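About Erbridge Sorting

Who we are, what we teach, and what we don't believe

Erbridge is a small training school for people who pick, pack and sort for a living, or who have been told they soon will. We have two teaching rooms above the old Menzies print works and one long store on the ground floor, where most of the parts live. Mhairi Shearer started the school after eleven years in a warehouse where every new manager arrived with a new labelling system and every old label stayed on the shelf underneath it. Isla Aitken joined in the second year to run the beginners' course and has argued with most of it since.

You will have seen other training firms promise to "transform" your stockroom. We have been into a fair few transformed stockrooms. Many of them had very nice shelving and the same box of unidentified brackets at the far end. We can't promise to transform yours. We can teach your staff to decide where a thing goes, put it there, and notice when it's in the wrong place. If that sounds like less than the brochure from the firm down the road, it is.

How we teach sorting

Every course begins with small coloured blocks and a few plastic trays. Some people find this insulting, particularly those who have been doing the job for twenty years, and we understand that. We did try starting with real stock. People spent the morning arguing over what a flange was and learned very little about sorting.

Colour is the easiest rule there is, so it shows up bad habits quickly. Red in the red tray, blue in the green tray if that's what the sheet says, and no moving the trays about halfway through because you prefer them the other way round. A tray whose colour doesn't match what is in it causes more mistakes than you'd think, and we set at least one exercise that way on purpose. Real stores are full of bins that used to be for something else.

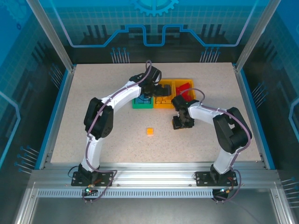 We also spend longer than people expect on the odd one out. Anybody can fill a tray. The trouble in most stores is the single item left on the bench, which gets pushed to the side, then to the back, and by November has become part of a pile with its own shelf. Our rule is that a job isn't finished while there is anything on the table that hasn't got a home. If it has no home, write down what it is and who is going to decide. "Miscellaneous" is banned as a label in both rooms.

The courses

The beginners' course is 5 sessions and costs £130 a head. It covers trays and bins, labels that can be read from standing height, counting, and handing over at the end of a shift. The second course, which we call Rolen for reasons that go back to a misprinted folder, uses 84 bins of mixed fixings and is a good deal less pleasant. Nobody is made to take it. For whole teams we charge £700 a day and come to you, provided you let us look in the cupboards.

We don't hand out gold, silver and bronze certificates. You get a sheet saying which exercises you did and where you slowed down, signed by whoever taught you. Employers who want something for the wall are sometimes disappointed.

On systems and software

We get asked to recommend stock software and we don't. Fudar, our own set of printed tray cards, is the only thing we sell, and you could make a passable copy with a marker pen and some stiff card. A screen that says there are forty hinges in bay six is only as good as the last person who looked in bay six. Buy the software by all means, but go and look in the bay first.

Visiting

Ring before you come, as the street door is kept locked during classes. Mornings before ten are best for catching Mhairi, and Isla is usually in the store after lunch. You are welcome to sit at the back of a session before you book. Please put the blocks back where you found them.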